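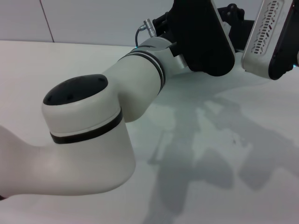
Bürgerbegehren Bellamy-Areal ist also unzulässig. Steht seit heute früh auf der Seite der Stadt. Eingereicht 2517 Unterschriften, gebraucht 2383, gestrichen 162. Macht 28 zu wenig. Achtundzwanzig!! Und wofür gestrichen: Hausnummer fehlt, Geburtsdatum unleserlich, "Str." überm Kästchenrand. So prüft ein Roboterarm, weißes Gelenk, schwarzer Ring drum, einmal quer über die Tischplatte und fertig, aber doch kein Amt mit Ermessen. Will jemand Widerspruch einlegen oder schlucken wir das jetzt?

— **dvoracek_v**, 12. April 2024

---

**nordring_helmut**

Ermessen gibts da keins. Person muss zweifelsfrei erkennbar sein, sonst ungültig. Hab selber mitgesammelt, bei mir auf dem Marktplatz hat jeder Zweite nur Nachname + Straße hingeschmiert. Hab ich auch gesagt damals. Wollte keiner hören, hauptsache voll die Liste.

Gruß
H. Strobel

---

**rado.m**

> hauptsache voll die Liste

Stimmt so nicht, Helmut. Wir haben am Infotisch jede Zeile nachgelesen. Die Listen aus den Läden waren das Problem, da lagen die Dinger wochenlang neben der Kasse.

Und zur Sache: von den 162 sind laut Bescheid (hab ihn hier liegen) einige nur wegen "nicht im Melderegister auffindbar" raus. Das kann man anfechten, bei mir im Haus wurde eine Nachbarin gestrichen die seit Jahren da wohnt. Name hat halt ein Häkchen überm s, kenn ich.

---

**dvoracek_v**

@rado.m kannst du den Bescheid einscannen? Wenn von den Meldegeschichten 28 zurückkommen sind wir durch. Frist ist ein Monat, soweit ich weiß.

---

**zahlenschubser**

Mal ne unbeliebte Meinung: ich bin froh drum. Das Areal steht leer, Zovier will bauen, 357 Wohnungen. Ihr sammelt Unterschriften gegen Wohnungen und wundert euch dann über die Mieten.

---

**rado.m**

Gegen Wohnungen hat hier niemand gesammelt. Lies die Fragestellung. Es geht um den Verkauf des Grundstücks, die Stadt solls in Erbpacht vergeben. Bauen kann Zovier dann immer noch.

---

**zahlenschubser**

Machen die aber nicht. Bei Erbpacht springt die Bank ab, das hat Daker im Bauausschuss lang und breit vorgerechnet. Dann liegt da wieder Schotter bis sonstwann.

---

**odair_mgl**

Vorgerechnet, naja. Zwei Folien. War auf der Besuchertribüne. Auf die Frage vom Hao, mit welchem Zins gerechnet wurde, kam "branchenüblich". Zahl gabs keine.

Tianyou Hao übrigens der einzige der überhaupt nachgefragt hat, der Rest saß da und hat aufs Mittagessen gewartet.

---

**nordring_helmut**

Hao hat aber am Ende auch dafür gestimmt. Bitte vollständig.

---

**odair_mgl**

Für die Vertagung. Nicht für den Verkauf. Steht im Protokoll, TOP vier oder fünf.

---

**nordring_helmut**

Ok, hast recht, grad nachgesehn. Mein Fehler.

Bleib trotzdem dabei: Widerspruch kostet Zeit und der Rat stimmt im Juli eh ab. Neue Sammlung wär sauberer. Diesmal mit ordentlichem Formular und vierhundert Stück Puffer.

---

**dvoracek_v**

Neue Sammlung bis Juli? Mit wem denn? Letztes Mal waren wir am Schluss zu fünft. Und solang das Verfahren läuft ist der Beschluss wenigstens politisch unangenehm.

---

**zahlenschubser**

"Politisch unangenehm" baut halt auch keine Wohnung.

---

**rado.m**

So, Scan ist fertig, sieben Seiten, Seite 3 etwas schief. Schick ich an alle die mir ne PN schreiben, öffentlich stell ich das nicht rein, da stehn Namen drin. Wer selber gestrichen wurde bitte melden, brauch nur Straße und wann ihr euch umgemledet habt.

---

**odair_mgl**

PN ist raus. Bei mir im Haus frag ich heut abend rum.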